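Jidus opens second recording room in Clirkach for table tasks

The robotics company Jidus has started to use a second recording room at its site in Clirkach, where operators guide robots through small household jobs so that a learning system can later study the recordings. The room has been in daily use from the beginning of June, and the company says the first part of the work will take 30 working days.

The project has the name Soomro. Its aim is to collect examples of everyday handling: picking up small goods, moving them from one side of a table to the other, putting them on a kitchen scale, and taking them off again. None of these jobs is difficult for a person. For a robot hand they are still a problem, above all when the things are light, round, or packed in soft plastic.

In the new room an operator controls the robot from a desk next to the working area. The operator moves his or her own hands, and the robot follows. Everything the robot does is stored together with the views from several cameras and the position of each joint. One such recording is called an episode. The system that is being trained sees many episodes of the same job and tries to find out what the good ones have in common.

Jidus plans to record 180 episodes for each job in the first part of Soomro. The list has nine jobs at the moment. The scale jobs come first, and the company explained this choice in a short note to its partners. A scale has a small surface with clear borders, and it gives a number when something is placed on it. If the object is only half on the platform, or if a finger is still pressing on it, the number will be wrong. In this way the people who check the recordings have a simple second source and do not need to judge everything by eye.

The checking takes a large part of the day. After each session, a reviewer looks at every episode and gives it one of three marks: use, use with a note, or do not use. The notes are short and follow a fixed list of words. "Slipped in grip" is on this list, and also "second attempt" and "touched neighbor object." Episodes with a second attempt are kept on purpose. According to the project team, a system that has seen only perfect movements does not know what to do after a small mistake, and it often stops or repeats the same wrong movement.

This was one of the lessons from the first recording room, which was opened last year in another building on the same street. There, the operators were asked to repeat any movement that was not clean, and the unclean recordings were deleted. The robot that learned from this material worked well in the morning tests and badly as soon as somebody moved the objects a little. The team then changed the rules. Now the objects are moved between episodes, and the operator receives a simple plan that says which thing must be picked up but not where it will be.

The choice of objects was also changed. In the first room the team worked mostly with wooden blocks and plastic cups from one supplier. For Soomro the objects were bought in ordinary shops in Clirkach and in the nearby town of Plullham. The shopping list asks for things of different weight and stiffness, and for some goods that stay in their shop packaging. Clear plastic is wanted in particular. It reflects the lamps, and the edges are hard to find for a camera.

Tablecloths are part of the plan too. A learning system that has seen only a plain gray table can become confused when it meets a pattern, and it may take a printed shape for a real object. For this reason the cloth is changed after each block of episodes – some of the cloths are plain, and others have flowers, fruit or stripes.

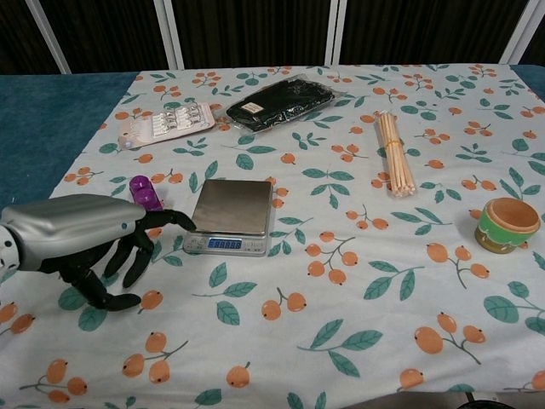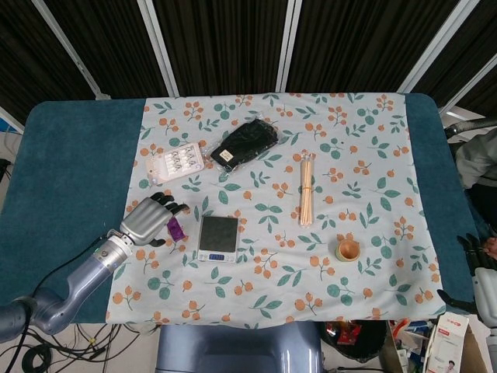
The robot hand by the kitchen scale, on a cloth with orange berries.

Operators work in pairs and change places after 30 minutes. One controls the robot, and the other arranges the table and starts the recording. The company first tried longer turns, but the reviewers noticed that the movements became slower and less exact toward the end, and that the operators started to use the same path again and again. Shorter turns gave more variety. The pairs are also mixed from one week to the next, so that the system does not learn the habits of only one person.

New operators receive two days of training before their recordings are counted. On the first day they learn to open and close the hand without any object, and then to pick up something large and soft. On the second day they continue with smaller things. The instructors say that people with experience in video games are often fast at the beginning, but they are not always the best after a week. Patience with small corrections seems to be more important. An operator who waits for a short moment before closing the fingers usually produces a better episode than one who tries to finish quickly.

The room is open from 8 a.m. to 5 p.m. and is used by two groups, one before and one after lunch. Before the first episode of each group, the cameras are compared with a reference view from the day before. If a camera has moved even a little, it is adjusted and the new position is written down. The scale is set to zero at the same time. These checks need nine minutes when everything is in order.

Jidus has not said when a robot trained on the Soomro material will be shown to the public. A small test is planned for the end of the summer at the company's office in Plullham, with tables and objects that were not used in Clirkach. The robot will get the same jobs, but on other furniture and under other light. The team expects that packaged goods will remain the weak point, and it has already reserved time for more recordings of this kind after the test.

The company is also looking for more operators for the afternoon group. No technical education is necessary, but applicants must be able to sit and concentrate for a full turn, and they should be comfortable with having their work reviewed every day. Applications are accepted at the front desk in Clirkach until the end of June.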